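Stosero Opens Its Shared Kitchen to Small Food Producers

10 Aug 2022

Stosero has completed the first season of its shared kitchen program for small food producers in the Nogueira district. The program manager spoke with our editorial office regarding the selection of tenants, the cost of membership and the plans for the coming year.

The shared kitchen occupies the ground floor of the former Drilar packing house. It was established to serve producers who have outgrown their home kitchens and are not ready to sign a commercial lease. "Most of our applicants already have customers," the manager explained. "They sell jam, bread or sauces at the market, and they receive orders they cannot fill. A lease of five years is too large a step for them. We offer a membership of 10 months, and that has proved to be a suitable length."

There are currently 9 member businesses. Each pays a monthly fee of $900, covering kitchen hours, cold storage, cleaning of the common areas and access to the loading dock. Ingredients, packaging and product insurance remain the responsibility of the member. The manager acknowledged that the fee was discussed at length before the program opened. "Some applicants told us it was high. We went through the figures with them – rent, power, water, waste collection – and most decided to join. Two did not, and we understand their position."

Scheduling was described as the most difficult part of the first season. Bakers wish to work before dawn, and so do the producers of fresh soups, who deliver to offices before lunch. After several complaints, Stosero divided the day into fixed blocks and asked members to reserve them one month in advance.

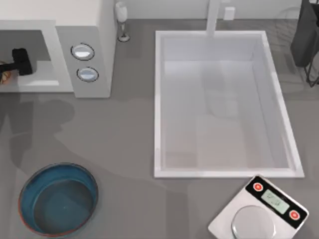

"The block system is not popular with everyone," the manager said. "A member who receives a late order may find that the evening is already taken. We now keep 2 blocks each week open for such cases. They are given out by request, and no member may use both."

Labeling is another area in which members have asked for help. Stosero arranged a series of evening classes with Zundden, a local packaging firm, covering ingredient lists, allergen statements and date marking. Attendance was higher than expected and the classes will be repeated in November.

Asked about expansion, the manager was cautious. The upper floor of the building is available, but the freight elevator requires repair and the drains would have to be replaced. "We would like to have a separate room for gluten-free production. We have a quotation for the drains and are waiting for the second one. Until then I would not wish to promise anything to our members."

Applications for the next membership period are accepted in writing at the Stosero office in Nogueira. Applicants should include a product list, a short account of current sales and their preferred working hours.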